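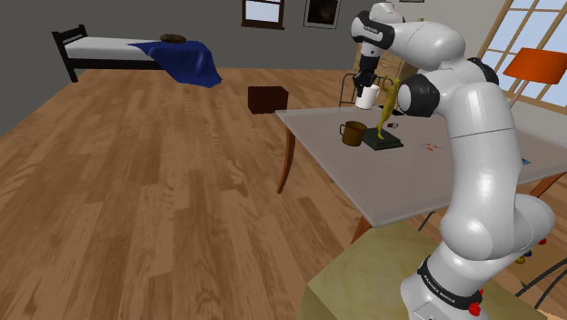

茶渍和咖啡渍是厨房里最常见的两种色渍，处理办法差不多，难处在于它们往往积了很久才被注意到。白瓷杯用上三四天，杯底就有一圈黄，喝完顺手就洗了；换成深色杯子，同样的一圈能在里面待上几个月。图里桌上那只棕色马克杯就属于后一种，外面看着总是干净的，里面有没有垢得对着光看，或者用手指在内壁上抹一下，发涩就是该洗了。家里深浅两种杯子混着用的话，可以拿白杯子当标准，白杯子该去渍的那天，深色的一起泡。

下面按东西分开写，先写杯子，再写壶、桌面、布和木头。用到的材料不多：小苏打、柠檬酸、过碳酸钠（超市里常叫“彩漂粉”或“爆炸盐”，买的时候看成分表）、中性洗洁精、白醋、软海绵、旧牙刷。

一、陶瓷杯和玻璃杯

新渍用小苏打就够。杯子里留一点水，倒一小勺小苏打，拿湿海绵沿着内壁转圈擦，杯口内侧和杯底转角多擦几下，冲净。盐也能擦，不过盐粒硬，釉面上有描金或者手绘图案的杯子不要用。

老渍用泡的。一勺过碳酸钠放进杯里，冲六十度左右的热水到杯口以下一指，放半小时，倒掉，用海绵一擦就下来。特别厚的泡两次。水不要用刚滚开的，泡沫会一下子冒出来溢到台面上。泡的时候杯子敞着口，放在水槽里，千万别盖盖子，它一直在放气，密封的容器会被顶开。

杯把和杯身连接的地方常有一条黑线，那里海绵够不着。旧牙刷蘸洗洁精刷，刷不掉的话用棉线蘸小苏打糊来回拉几下。

杯底没有上釉的那一圈（摆在桌上时接触桌面的那圈）吸水，也吸色。洗完倒扣在沥水架上，不要直接扣在抹布上。那一圈如果特别粗糙，会在桌面上划出细痕，可以找一张一千目以上的水砂纸，沾水磨几圈，磨到手指摸上去不拉手为止。磨完冲干净再用。

玻璃杯发雾分两种情况。一种是水垢，用柠檬酸水擦了会变亮；另一种是洗碗机长期洗出来的腐蚀，玻璃表面本身已经毛了，怎么擦都回不来。判断的办法是在发雾的地方滴一滴白醋，等几分钟擦干，滴过的地方变清就是水垢，没变化就是腐蚀。后一种杯子不必再花工夫。

有细裂纹的杯子，裂纹里会渗进茶色，形成一张褐色的网。开片的瓷器本来就是这样，有人特意养这个颜色。普通杯子要是出现了这种纹，说明釉层裂了，泡过碳酸钠能淡一些，过几周又会回来。裂纹如果贯通杯壁，装热水的时候就别再用它了，留着插笔。

二、保温杯

保温杯不要用钢丝球，也不要用漂白水，不锈钢内胆两样都怕。去茶垢的做法跟瓷杯一样，过碳酸钠加热水，敞着口泡。泡完倒掉，用长柄杯刷转几圈，再用清水涮三遍。

杯盖比杯身脏。盖子里的硅胶圈要取下来，用牙签平的那头从边上挑，不要用刀尖，圈划破了就漏水。取下来之前用手机拍一张，记住哪面朝上。硅胶圈、盖子、吸嘴一起泡在洗洁精温水里，牙刷刷凹槽，晾干了再装。圈上有黑点而且刷不掉，就换一个新的，多数牌子单卖配件，写清杯子型号去问就有。

保温杯里有味道，先看是不是圈的味道。把圈单独拿出来闻，再闻杯身。多数时候问题在圈上。杯身有味的话，放两勺小苏打，加热水，敞口放一夜。第二天倒掉，倒扣晾干，不要盖着盖子收进柜子。

装过牛奶、豆浆的保温杯当天就要洗，先用凉水涮，再用温水加洗洁精。一上来就用开水，蛋白质会粘在内壁上，后面更难洗。

三、电热水壶和茶壶

水壶底上的白色硬壳是水垢，用柠檬酸。壶里加水没过水垢，放一勺半柠檬酸，烧开断电，放二十分钟倒掉。再烧一壶清水倒掉，就可以用了。水硬的地方一个月做一次，水软的地方一季一次也够。

白醋也行，味道大一些，要多烧两壶清水才散得干净。我家早先一直用醋，后来换成柠檬酸，袋装粉末占地方小，放在干燥的罐子里几年也不坏。罐子上一定贴标签，它跟白糖、盐看上去很像。小苏打和过碳酸钠同样要贴。

柠檬酸和小苏打不要一起放。网上很多做法教人把两样倒在一处，看它冒泡，冒完泡剩下的基本是盐水，去垢的力气已经互相抵掉了。要用就分开用：水垢用酸，茶渍和油用碱。

紫砂壶不用任何清洁剂，热水冲，茶叶当天倒掉，开着盖子晾。壶嘴里的滤孔堵了，用细竹签从里往外捅。铁壶也不用清洁剂，用完趁热倒净余水，让余温把内壁烘干。里面有一点红锈不要紧，煮一泡茶叶就能压住，水如果一直发红再去管它。

搪瓷壶和搪瓷杯怕磕，磕掉瓷的地方会生锈。外面掉了一小块，擦干了还能接着用；里面掉了，就改作别的用处，装零钱、装夹子都行。搪瓷不要长时间泡酸。

法压壶最难洗的是滤网。压杆拧下来，几层网片拆开，分别冲。网眼里的咖啡油用洗洁精洗不净，拿过碳酸钠热水泡十五分钟，牙刷刷一遍。装回去时记住顺序，弹簧那片在最上面。玻璃壶身里面有渣，不要伸筷子去捅，倒点水晃一晃，连渣一起倒进滤网里。咖啡渣别冲下水道，时间长了会在弯管里结成泥。

四、桌面上的杯印

杯印有三种颜色，白的、褐的、黑的，处理办法不同，先看清再动手。

白色的圈多半是热气或潮气进到漆层里了，木桌上最常见。先什么都别抹，放两天，浅的会自己退。没退的话，用吹风机开温风，离桌面一掌远，来回移动着吹，不要停在一处。吹几分钟停一停，看一眼，颜色淡了就接着吹。还剩一点影子，用软布蘸一点橄榄油，顺着木纹擦，放一晚上再擦干。熨斗隔着毛巾烫的办法我试过，有一次把漆烫出了泡，后来就不再用了。

褐色的圈是茶或者咖啡的颜色。桌面如果是密实的材料，小苏打加水调成牙膏那么稠，敷在上面十分钟，湿布擦掉。浅色桌面显得清楚，擦起来反而省事，擦到看不见就可以停；深色桌面容易漏，要侧着身子对光找。

黑色的圈一般在没有漆或者漆已经磨掉的木头上，是水里的铁和木头里的单宁起了反应，常见于铁壶、铁罐底下。这种圈渗在木头里，擦是擦不掉的，要用草酸，草酸有毒，得戴手套、开窗、避开孩子。没把握的话找木工师傅，一张小桌子花不了多少钱。

大理石和别的含石灰的石材怕酸。白醋、柠檬酸、柠檬汁、可乐都会在上面咬出一块发乌的印子，那不是脏，是表面被蚀掉了，只能重新抛光。石头桌面上的茶渍用过碳酸钠调成糊敷，盖一层保鲜膜，膜上扎几个孔，放几个小时再擦。先在桌子背面或者角落试一小块。

人造石、防火板、烤漆桌面都不怕偶尔的茶渍，怕的是粗海绵。绿色那面百洁布擦一次看不出来，擦上一年，光亮的桌面就有一块特别哑。擦桌子单备一块软布，不跟洗碗的混用。

桌子的接缝和边沿最容易进水。封边条翘起来一点的时候就要处理，缝里用牙签清干净，抹一点木工胶，贴上美纹胶带压一夜。等到里面的板子泡胀了，再压也压不平。

浅色台面配木腿的桌子，台面可以天天用湿布擦，腿要拧得很干再擦，或者干擦。木腿贴着地的那一头吃水最多，拖地的水会从断面往上走。把桌子侧过来，在每条腿底下抹一层蜡，再粘毛毡垫，拖地的时候就不用操心。毛毡垫粘之前要把腿底擦干净，晾透，不然三天就掉。毛毡里会夹进沙子，半年翻过来看一次，磨薄了就换。

五、洒在布上的茶和咖啡

桌布、衣服、地毯，第一步都一样，拿干布或者厨房纸压，不要来回擦。来回擦会把一小块擦成一大块，还会把颜色揉进纱线里。压到纸上不再有颜色，再进行下一步。

棉布和麻布可以从背面冲凉水，把渍往外顶。冲过之后滴一点洗洁精，用手指轻轻揉，放五分钟，再冲。白布和不掉色的布，可以用过碳酸钠温水泡一小时，然后正常洗。没洗掉之前不要放进烘干机，热一烘颜色就定住了。

加了奶的咖啡和奶茶，里面有脂肪也有蛋白质，要先凉水，再洗洁精，最后才轮到去色。次序反了会留下一个发黄的边。

羊毛和真丝不要用过碳酸钠，也不要用小苏打，碱会伤纤维。用凉水和羊毛洗涤剂，洗不掉就送洗，跟店里说清楚洒的是什么、什么时候洒的、自己用过什么。

地毯上洒了，压干之后，用一杯凉水加几滴洗洁精，布蘸湿了按上去，再用干布压，重复几遍。最后一定再用清水压一遍，洗洁精留在毯子里会粘灰，过两个月那块地方比别处黑。干的时候在上面垫一叠厨房纸，压一本厚书，底下的颜色会被吸到纸上来。书要用塑料袋包好。

有位读者Jarlath Kinsella来信问，放了几个月的旧茶渍还能不能洗。白棉布多半可以，泡的时间放长到六小时，中间换一次热水，泡一次不够就隔天再泡一次。有颜色的布先在缝份里试，试过不掉色再泡。

六、木器

木勺、木托盘、木杯垫都会染上茶色。不上漆的木器不能久泡，泡过容易开裂，也容易长霉。用小苏打糊擦，冲净，立起来晾，不要平放在台面上，平放的那一面干不透。

木杯垫中间凹下去的那种最容易积水，用完立着靠墙放。软木杯垫吸水，两片轮换着用，湿的那片晾着。

干透的木器一季上一次油，用食品级的矿物油，或者核桃油、亚麻籽油这类会自己干的油。吃核桃过敏的家里不用核桃油。炒菜的油不合适，过一阵有哈喇味。油抹上去，放两个小时，把没吃进去的擦掉。擦过亚麻籽油的布不要揉成团扔在垃圾桶里，它自己会发热，有起火的先例，要摊开晾在室外，或者浸了水再丢。

七、几个安全上的提醒

含氯漂白水（84之类）不要跟醋、柠檬酸、洁厕灵放在一起用，会放出有毒的气。也不要刚用完一种就接着用另一种，中间把水冲足。漂白水我在杯子上一概不用，冲不干净的时候嘴里会尝出来。

过碳酸钠碰到皮肤会发干发痒，手上有口子的时候戴手套。它也会让铝变黑，铝壶、铝杯、铝托盘都不要泡。剩下的溶液当天倒掉，隔天就没有力气了，也不能装进喷壶留着用。

装粉末的罐子放在孩子够不到的地方，盖子拧紧，离灶台远一点，过碳酸钠受潮受热会结块。

八、常用分量

配柠檬酸水：150毫升温水加一小勺，擦玻璃杯和水龙头用，现配现用。

小苏打糊：三勺小苏打加一勺水，觉得干就再滴几滴。

泡杯子：一升热水加一平勺过碳酸钠，老渍加到两勺，再多没有更好的效果，只是更费水冲。

擦桌子的水：一盆温水，洗洁精三滴。起了泡就是放多了，擦完还得再擦一遍清水。

布洗完晾在外面，海绵用完挤干，竖着放，三周换一块。

2025年1月3日补记：有人问牙膏能不能代替小苏打。去茶渍可以，牙膏里的磨料本来就是干这个的，不过里面有香精，冲完杯子要闻一闻，还有薄荷味就再冲。美白牙膏的磨料粗一些，釉面亮的杯子别用。塑料杯也别用，划出来的细痕会让下一次的茶渍挂得更牢。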